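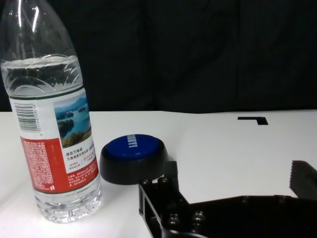
Pre-handover floor inspection - checklist with comments
Site: Perrin building, level 2, open office, corridor and two meeting rooms
Product: Huletti cut pile plank, Morkero entrance matting at lift lobby
Fitter: Diton Flooring
Date of walk: November 19, 2025

Marks: OK = fine as is. FIX = Diton to put right before handover. WATCH = leave it, look again at the next visit. N/A = not on this floor.

1. Paperwork

1.1 Delivery notes match order - OK. 3,165 sq ft of plank on the notes, same on the order.
1.2 Batch numbers all the same - FIX. Open office all one batch. Meeting room B has boxes from a second batch, can't see it under the ceiling lights but by the window you can. Swap or get the client to sign for it.
1.3 Moisture readings on file - OK for open office and corridor. Missing for meeting room A. Diton says they were taken in September, need the sheet not the word.
1.4 Adhesive data sheet on site - OK. Taped inside the riser door.
1.5 Fire rating certificate - OK, copy in folder.
1.6 Maintenance guide for client - FIX. The one in the folder is for a loop pile range, wrong product.

2. Subfloor (checked at the lifted planks only)

2.1 Clean, no grit or old glue ridges - OK at four of five lift points. Fifth one (by the copier bay) has a ridge of old adhesive you can feel with a thumb. FIX - scrape and relay.
2.2 Flat, no rocking - OK in the main area. Slight dip near column 3, straightedge shows daylight but within what the spec allows. WATCH.
2.3 Raised floor panels tight, no clicking - FIX. Two panels click outside meeting room A. They were clicking before the carpet went down, it's on the September survey. Needs the pedestals adjusted, so planks up first. Ask who is paying, not clear from the contract.
2.4 Floor box lids sit flush - mixed. Most good. Lid near the east window is proud of the pile, toe catches it. FIX, trip hazard, do this one first.
2.5 Joints between plank and panel staggered - OK.

3. Laying

3.1 Layout as drawing - OK. Ashlar in open office, herringbone in the meeting rooms.
3.2 Arrows on backing all correct - OK where lifted. One plank in the corridor looks turned, shade is off when you walk toward the lifts. FIX.
3.3 Joints tight, no gaps - FIX in corridor, see comment. Rest OK.
Comment: gaps start at the fire door and get wider toward the kitchen end. Looks like the run drifted off the chalk line and they stretched it to meet. Pulling one plank won't cure it, whole strip from fire door to kitchen threshold should come up. Diton's people disagreed on the walk. Still FIX.
3.4 No peaking at joints - OK.
3.5 Pile not trapped in joints - a few spots under the window desks. Pick out with an awl, ten minute job. FIX.
3.6 Tackifier holding, planks don't slide underfoot - OK everywhere exept the copier bay. Probaly the same cause as 2.1.
3.7 Cuts at perimeter neat - OK along the long walls. Rough behind the doors in both meeting rooms, blade was blunt. FIX.
3.8 No cut pieces narrower than half a plank at edges - one strip by the riser cupboard. Low traffic, accept. WATCH.
3.9 Cuts around columns - good work, OK.

4. Thresholds, trims and stairs

4.1 Threshold strip at kitchen - FIX. Two screws missing, one standing up. Sock catcher.
4.2 Threshold at restroom door - OK.
4.3 Lift lobby matting level with surround - OK. Frame a touch tight in the corner but lies flat.
4.4 Matting lifts out for cleaning - OK, tried it.
4.5 Stair nosings - N/A this floor, on the level 1 sheet.
4.6 Skirting scuffed by fitting - FIX, marks the whole length of the corridor left side. Wipe first, then see what needs paint.
4.7 Doors clear the new pile - meeting room B drags. Needs planing. Joiner not Diton - chase.

5. Safety and housekeeping

5.1 Knives and blades cleared - FIX. Loose blade found on the sill in meeting room A. Not OK, raised on the spot. Used blades go in the tin.
5.2 Offcuts bagged - OK, waiting at the goods lift.
5.3 Goods lift loading - FIX. Sign says 300 kg and the pallet of spare boxes would be over that. Split the load.
5.4 Fire exit routes clear - OK on second pass. First pass had boxes across the corridor door.
5.5 Adhesive tubs sealed and labeled - OK, one lid cracked, tape it or bin it.
5.6 Leads and kneeling tools off the floor - OK.
5.7 Ventilation during gluing - OK per Diton's log, not seen.

6. Spares and handover

6.1 Attic stock left for client - short. Order says 95 planks, fewer in the store room. FIX, Diton to make up from the same batch as the open office or don't bother.
6.2 Spares stored flat and dry - flat yes. Store room has a pipe sweating over the rack, move to the other wall.
6.3 Vacuumed - OK open office. Corridor not done, no point until 3.3 is sorted.
6.4 Protection down on main routes - FIX. Film has been on too long near the lifts and is lifting fibers when peeled. Take it off, use board.
6.5 Chair mats / castors - client to confirm castor type before desks come in. Not heard back.

Result: not ready for handover. 2.4, 4.1 and 5.1 before anyone else works on the floor. The rest before the desks. Reinspect corridor with planks up, call before relaying so the subfloor can be seen.

Open questions
- who pays for pedestals (2.3)
- batch in room B, swap or sign (1.2)
- moisture sheet room A (1.3)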